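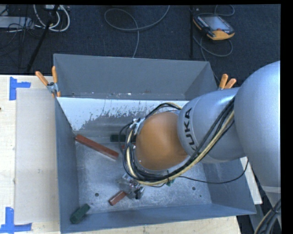
The second stage of our tour of Laur was devoted to its parks and its Saturday market. The municipal garden at Prero is open from early morning and admission is free. Visitors enter by the lower gate, where a gravel path follows the stream for 900 metres beneath mature lime trees.

The market occupies the square beside the garden. Iwona Sowa, my companion on this journey, bought cherries and a small sheep's cheese, while I preferred the rye bread. Stallholders begin to pack up at 2 o'clock, and early arrival is recommended.

Bus 15 returns to the station by way of the old bridge. An account of the coastal villages will follow in June.

Contact: Siiri Sakalauskas | © 2024 | Back to top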